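Filed under: Talks & Handouts

Slide 4. Meetings. Pause for the groan.

When I joined Grustham we had 19 standing meetings a week. Hala Tahiri put them on a wall chart, and we held a meeting to discuss the chart. (Wait. If no laugh, move on quickly.)

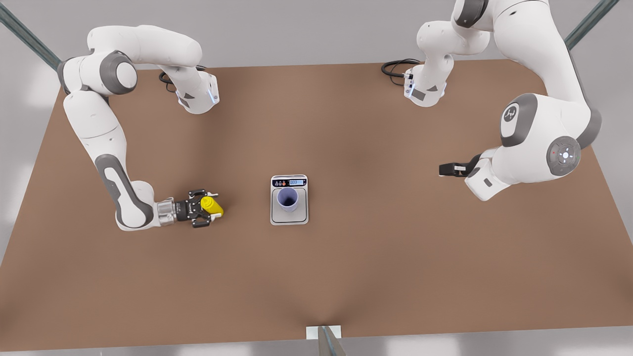 The fix was dull. Every invite got capped at 15 minutes and needed a question in the title – a real one, with a question mark. "Sync" is not a question. By April we were down to eight.

Slide 5. Objections, mostly mine. Skip if running over. Hand out the sample invites, then take questions.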